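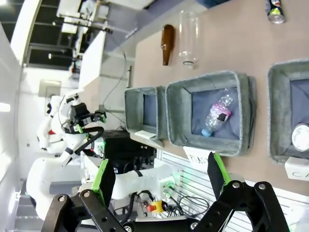
Two glass bottles on the table, one brown and one clear

About Guvirier

Guvirier is a small school of programming for adults and for older teenagers. We teach how to solve problems with code: searching, sorting, recursion, dynamic programming, graphs, and the mathematics which stands behind them. We don't teach how to build a website, and there are other good schools for this.

The school was started by Graziella Zuccaro and Nadhirah Liem. They met in an online forum where people discuss number puzzles, and for a long time they only corrected each other's solutions. Graziella writes in Python and likes the short answer. Nadhirah writes in C++ and likes the fast answer. Our first course, Rindberg, came from this disagreement, and in it each problem is still solved two times, once in each manner.

How we teach

Every student receives the problem before the lesson. We ask you to try it alone first, on paper if possible, and to bring what you have, also when it is wrong. In class we look at two or three of these attempts and we improve them together. The favourite solution of the teacher comes at the end, and some weeks we don't arrive to it.

A typical problem from the first month: find how many ways there are to pay a given amount with a given set of coins. Most students begin with nested loops, one for each coin. It gives a correct result and it is a good beginning. Then we change the number of coins, and the loops must be written again. At this moment we speak about recursion, later about saving the results in a table, and one week after about why the order of the loops matters.

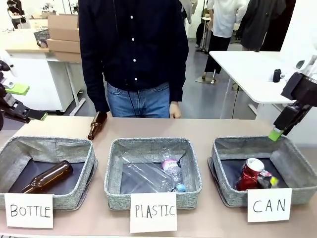 Our problem library is named Kováčik and it has 1655 problems at present. Of these, 372 come with a full written explanation, and the others have hints and test cases. All students can use the library during their course and for one year after. The problems are sorted by idea and not by difficulty, and we know that some people find this strange in the beginning.

Courses

Rindberg is the beginner course. You need to know variables, loops and functions in any language. It has 15 lessons, on Wednesday evenings at 6:30.

Sovitska is the second course, for people who have finished Rindberg or who can pass our short entrance test. It is mostly about graphs, with some weeks of number theory. Please expect more homework than in the first course.

Both courses are given in our classroom and online at the same time. We keep the groups small so that each program can be read by a teacher. New groups open in February.

Who we are

Graziella Zuccaro, number theory and the entrance test
Nadhirah Liem, graphs, and the judge server which checks your programs
Ningsih Yeoh, Rindberg lessons
Kurniawati Yeoh, written explanations in the library
Nabila Pelupessy, enrolment and timetable

Ningsih and Kurniawati are sisters, and students often write to one when they want the other. Both will forward your message.

Questions before you enrol

If you are not sure which course is right for you, send Nabila a program you have written. It can be in any language and it should have fewer than 100 lines. One of the teachers will read it and answer with a recommendation. There is no charge for this, and you are not obliged to enrol after.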